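## 3. Setup and Maintenance of the Gripper Cell

The cell used in this project consists of one arm, a two-finger parallel gripper, and a wrist camera. A simulated copy of the cell was built first so that finger alignment and calibration routines could be checked before they were run on the hardware in the Costby laboratory. The simulated room was taken from the Konden scene library without changes to its geometry or lighting.

### 3.1 Finger alignment

The fingers are attached to the gripper body with two screws each. During the first month of operation, small parts were held unevenly and sometimes turned in the grasp. Inspection showed that the left finger had shifted on its mount. Both fingers were removed, the mounting faces were cleaned, and the screws were tightened again to the value given in the Ambrosio service sheet.

The open position was then reset in the controller and copied to the model. All alignment checks begin from this position, with the gripper turned upward and the fingers fully apart.

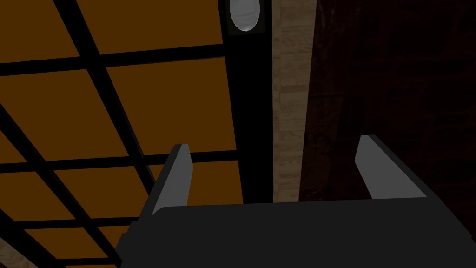

*Figure 4. Simulated gripper pointing upward with the fingers open.*

Finger height was compared at the hardware with a dial gauge. A camera view was not accepted as a measurement, as perspective can make one finger look taller than the other. The difference after adjustment was within the limit set in Section 2.

### 3.2 Maintenance schedule

The following schedule was adopted in September:

- Wipe finger tips and check for wear: before each session
- Check mounting screws: every 14 days
- Lubricate the slide: every 3,000 cycles
- Repeat the zero calibration: after any finger is removed

Cycle counts are read from the Stastari controller and entered in the cell log at the end of the day on Thursday. The log has one gap, caused by a controller reset during which the count was lost. The slide was lubricated at that point and the count restarted from zero.

### 3.3 Remaining issues

The simulated model does not include play in the slide. Three calibration runs on the hardware therefore closed later than predicted. A correction term is described in Section 4.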